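Okay, bed linen thread. I have opinions and I've been saving them up. 🧵

---

**1/** Background for anyone new: we moved the guest room around in June and I finally bought proper bedding for it instead of using whatever was too sad for our own bed. I've been messing with it ever since. My cousin Souad Metwally is coming to stay, so now I have a deadline, and a deadline is the only thing that gets me to iron a pillowcase.

---

**2/** The base is a taupe sheet. Beige-taupe, depending on who you ask and what time of day it is. I had white ones for years and I was so tired of looking at every tiny mark on them! Taupe is very forgiving. It also goes nicely with the light floor, and I'd love to say I planned that.

---

**3/** I bought it big on purpose. I like a sheet that hangs down over the front of the mattress a bit. Some people want it all tucked in tight like a hotel and I respect that, but I kick, and a tucked sheet and I have never gotten along.

---

**4/** Pillowcases are pale beige. They came from Lasel and were $12 each on clearance, and I grabbed the last ones they had. I don't love the closure (it's just an overlap, and the pillow tries to escape), but the color is exactly right so I'm living with it.

---

**5/** Fabric talk. I've gotten way too picky about this. I don't want shiny. I don't want anything that squeaks when you drag a fingernail across it. What I'm after is that flat, slightly speckled look where it's not one solid color up close, because it hides lint and it hides the cat.

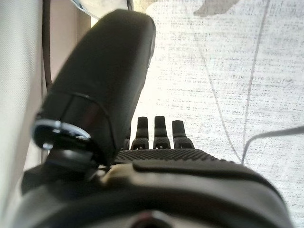
And I want it to feel like something under your hand! So much bedding looks lovely in the store and then you get it home and it's got the texture of a paper napkin. My test now is to leave the sample on a chair for a week and see if I keep petting it when I walk past. If I don't, back it goes.

---

**6/** A few of you asked about washing. I do the sheet and cases together on warm, the duvet cover by itself because it eats everything (last time I pulled two socks and a dish towel out of one corner), and the dryer gets 45 minutes on medium. Then I take it all out while it's still the tiniest bit damp and make the bed right away. Fewer wrinkles, less ironing, happier me.

---

**7/** Yes, I know you're supposed to let it dry all the way first. Daranee Srithong has already told me so in the replies, twice, with a link. Daranee, I open a window! It's fine!

---

**8/** Now the runner, which I did not think I was a runner person. It's white terry, kind of fluffy and nubby, and it goes across the middle of the bed from one side to the other. I got it from Tarno after a long evening of talking myself into it. It was $52 and I stared at that number for a while.

---

**9/** But here's my pitch for it. Guests put stuff on the bed. They just do. Bags, coats, a laptop, the contents of an entire toiletry case. With a runner there's a landing spot, and it goes in the wash on its own without me having to strip everything. I was against it for years and now I'm insufferable about it.

---

**10/** The duvet is plain white and I fold one corner back. I've tried the full fold across the top, I've tried the thirds thing from the Ditgate videos, and I've tried just flinging it. The corner is what stuck. It makes the bed look like you're invited to get in, and if the fold comes out lumpy it still looks kind of cozy.

---

**11/** Which brings me to the clothes situation. The guest bed is the biggest flat surface in this house, so of course it's also where the laundry goes. I can make that bed beautifully and an hour later there's a shirt on it. I've stopped fighting it. I sort darks and whites right there on the taupe sheet.

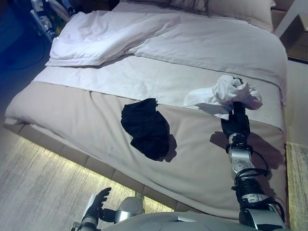
*One black thing on the sheet, one white thing held up above the bed, and the good runner staying out of it (mostly).*

---

**12/** My actual folding method, if you can call it that: pick the thing up, give it one good shake, lay it flat, sides in, bottom up, done. Towels I do in half and half again. T-shirts get a little more love. Anything black I check on the light sheet first, and wow does that show you how much fuzz you've been walking around in.

---

**13/** Fitted sheets I roll into a ball and put at the back of the closet with the door shut. Please don't send me the tutorial. I've watched the tutorial.

---

**14/** Someone asked what the whole set came to. The sheet and the duvet cover together were $110 at Dow during their summer sale, plus the cases and the runner from the posts up top. The pillows themselves are old and I'm not telling you how old. I gave them a good long airing on the porch and they plumped back up nicely.

---

**15/** Still undecided: a throw at the foot of the bed, yes or no? I have a mustard one I adore, but with the white runner already there I'm worried it starts looking like a layer cake. Souad votes yes. Souad also has nine throw pillows on her own bed and sleeps on the couch half the time, so take that how you like.

---

**16/** She gets here 10th August, so I've got a little time to change my mind about all of it. If anyone has a pillowcase fix for the overlap kind (snaps? a button? a safety pin and a prayer?) please tell me, I'd really like to stop chasing that pillow around.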